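Buvstead Crafts Forum > Paper, Pen and Brush > Brushes shedding, losing their point, and how to dry them

inkypatience
Evening, everyone. I picked up brush lettering again over the winter after a long gap (kids, a move, the usual), and I'm having trouble with my brushes. Two of them have gone splayed at the tip and one drops a hair into nearly every stroke. I rinse them under the kitchen faucet, squeeze them out with a paper towel and stand them in a mug with the hair up, the way I always did with my watercolor brushes. My aunt says the mug is the problem. I'd love to hear what the rest of you do, and please don't spare my feelings.

mowat_marge
Oh, welcome back! Your aunt is right, bless her. When a brush stands hair up, whatever water is left runs down into the ferrule or the glue plug and sits there, and sooner or later the glue lets go and out come the hairs. Hang them by the loop with the tip pointing at the floor. I did it your way for years and lost a lovely goat hair brush I'd bought in Mowat with birthday money, and I'm still a bit sore over it.
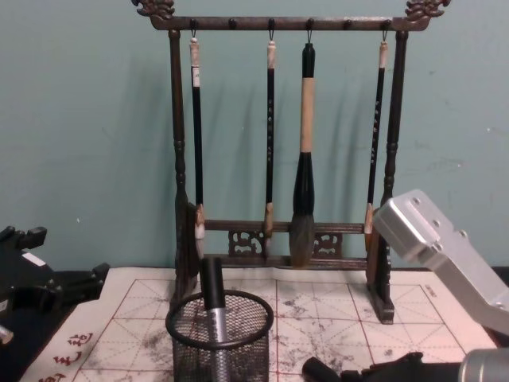 How long should a brush hang before I put it away in a roll?

Overnight for a small one, and a full day or even two for a fat one. The outside feels dry long before the middle does, so pinch it gently up near the handle, and if it feels the least bit cool, leave it hanging.

clirnent_papers
I'm going to be the grump here. I've kept mine flat on a folded towel for 9 years, with the handle end propped up on a pencil, and I've never lost a tuft. Hanging is fine, but half the racks for sale are wobbly things and folks end up thinking they have to spend money before they can write a single character. What ruins brushes is ink left up in the belly. Rinse until the water runs clear, then rinse again, and skip the soap.

mowat_marge
We've been around this one before, you and I! I'll give you the rinsing. But I live somewhere damp, and anything I leave lying on a towel smells like a basement by morning.

inkypatience
Thank you both, this is already more than I got out of the book. I do think I've been stopping too soon with the rinsing, because the towel always comes away gray. Another thing while I have you: is it worth practicing on one of those reusable water-writing cloths, or should I just buy cheap paper?

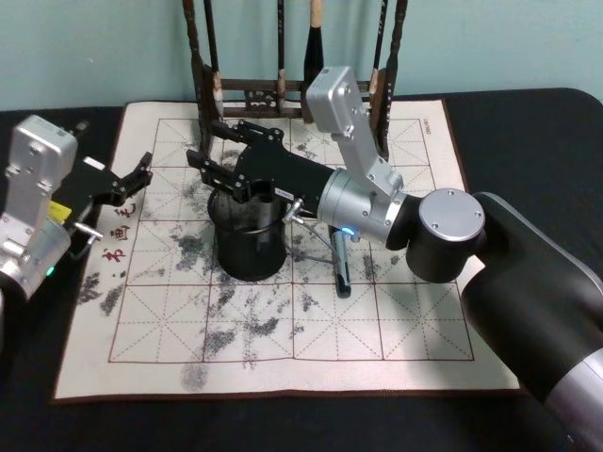
Bralach Library Brush & Ink Circle

bralach_circle
Hello from our little group! We start all our new folks on grid cloths and they do very well on them. You get the same square over and over with the guide lines right there, so you can see whether your strokes are wandering off center, and you aren't fretting over wasting a sheet. The thing to remember is water only. Once real ink gets on a cloth it tends to stay for good, and after a while you have trouble telling today's stroke from an old smudge. Use one brush for the cloth and a different one for ink and you'll save yourself some grief.

clirnent_papers
Cloth teaches you shapes and that's all it teaches you. The drag is different from paper and you never learn how much ink to load. I'd say cheap paper from the first day, 5 sheets a sitting, and keep the bad ones so you can look back at them in December and feel better about yourself.

bralach_circle
I don't think we're so far apart. Most of our people do a warm-up on the cloth and then move over to paper for the last part of the evening. The loading does have to be learned on paper, you're right about that.

inkypatience
I may try the half and half, then. I've set up a wooden rack with a few hooks on it, so everything is hanging as of this afternoon. The shedding one I've trimmed a little, and I'm hoping it settles down.

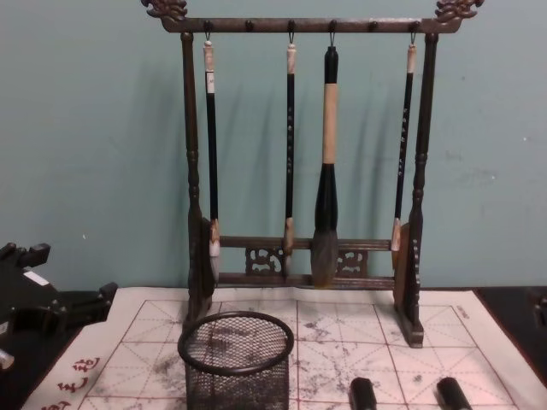 The splayed pair I soaked in plain lukewarm water up to the handle, swirled them around for a good long while (you wouldn't believe what came out), and shaped the tips with my fingers before I hung them. One has come back to a decent point. The other still looks like it slept in a car.

mowat_marge
Keep that second one for big soft strokes or for dusting, I have a whole jar of those. Is your window a sunny one, though? Direct sun makes the hair brittle and it can split the bamboo. I'd move your hooks over to the shady side.

clirnent_papers
Agreed on the sun. And don't trim the shedder any more, pull the loose hairs out one at a time with tweezers. If it's still dropping them after 8 or so sessions then the glue has gone and you can stop feeling guilty.

inkypatience
It gets the sun until lunchtime, so I'll be moving the hooks again. My husband has put the drill away already and is going to be thrilled.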